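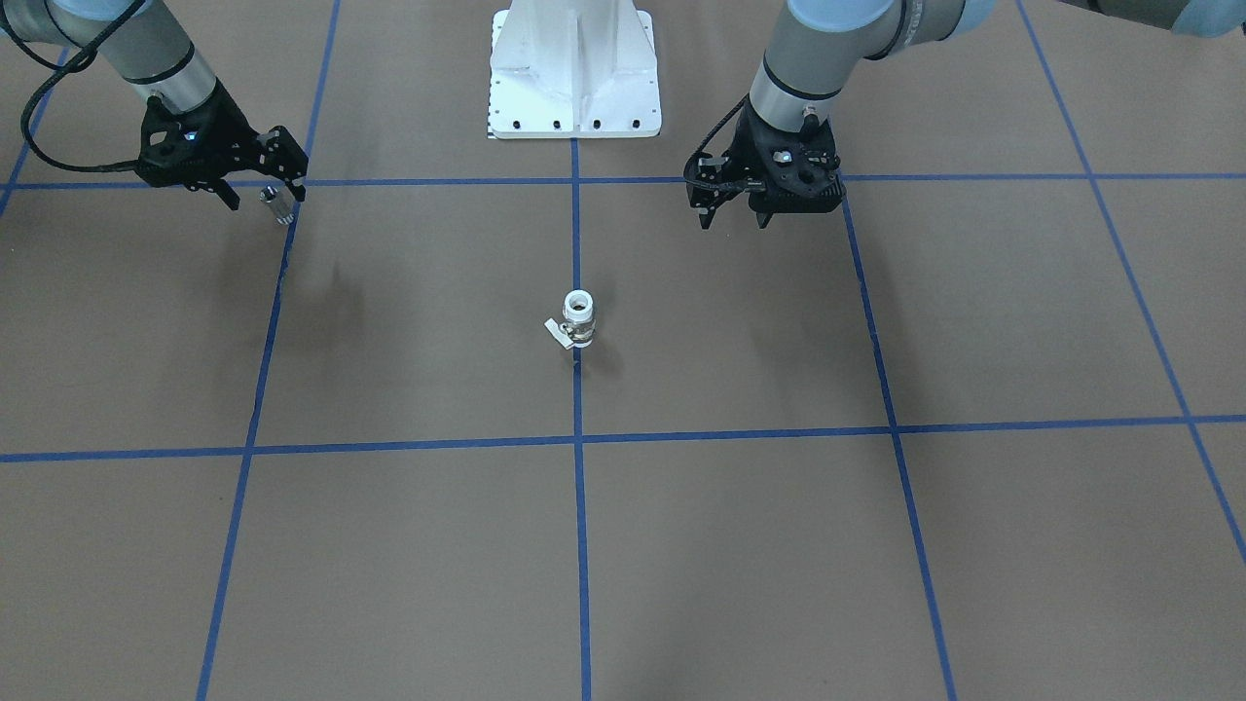 3 min read

Home Notebook Methods Rigs People Search

Bench notebook, May, morning session

Carrying on with the fitting and sleeve task on the two-arm rig. The aim for this block is to find out whether the grid calibration Senad wrote is good enough to drop the wrist touch-off before each pick. The touch-off is slow, and the fingers mark the surface if the height is set low.

Layout for this set: valve fitting out near the middle of the surface, on the central line, tab pointing off to the robot's right. Shiny cylindrical piece over by the right gripper, lying at a tilt. Left gripper parked open above the upper line with nothing in it. Both arms start with fingers apart.

Method. The blue lines are fixed to the surface and we know where they should meet. Senad's routine finds the crossings from the fixed camera, fits the plane, and hands both arms a shared set of coordinates. The old way had each arm calibrated against its own base and then corrected by hand, and the two never quite agreed in the middle, which is exactly where the handovers take place. Iqra's view was that most of our dropped handovers came from that disagreement. I had blamed the finger pads.

Ran 151 trials with the new fit and no touch-off. The right arm takes the cylinder, the left arm takes the fitting by its collar, they meet above the central line and the cylinder goes into the collar. Objects put back by hand between trials, anywhere within the two middle panels for the fitting and close to the left-hand slanted line for the cylinder.

Failures, by type:

Cylinder picked but turned in the fingers: 6
Fitting missed altogether: 2
Arms stopped on the proximity limit: 4

Everything else went in. Under the old calibration the proximity stop was the usual way for a run to end, so Iqra is probably right and I have told her so.

The two misses on the fitting were both with the tab lying towards the left gripper. The fingers came down on the tab and pushed the fitting away before they closed. The calibration isn't at fault there. The grasp planner treats the fitting as a plain cylinder and has no idea the tab exists. Mateja has a version that reads the tab direction and turns the wrist to suit, but it hasn't been run on this rig.

The turned cylinders are harder. The piece is reflective and the depth reading along its upper side is poor, so the long axis comes out a few degrees wrong and the fingers close across it at a slant. Khanyisile suggested taking the axis from the colour picture only and using the plane fit for height. That seems sensible, given that the piece is always lying on the surface at the start. She has done the same on the Orncombe parts, which are also shiny, and was happy with it.

Things noticed along the way:

- Soft shadows under the grippers do upset the line finder if it runs while the arms are over the surface. Run it with both arms up. Senad to put a check in.
- The cable loop on the right arm swings forward when the wrist turns past its usual range. It hasn't caught on anything. I would still like it tied back before we try Mateja's wrist turns.
- Shared coordinates drifted slightly over the session. A refit at lunch brought them back. Younes thinks it's the mount warming up. I don't have a reading to support that either way.

Next: same layout, tab direction set on purpose and written down for each trial, Mateja's planner against the present one. Then the colour-only axis for the cylinder. Change one at a time, please. Last month we changed both and had to throw the runs out.

Logs are in the Lirnano folder under May, with the failures in their own subfolder. Younes has the rig from 2 this afternoon for the Plerkham work and has been asked to leave the camera where it is.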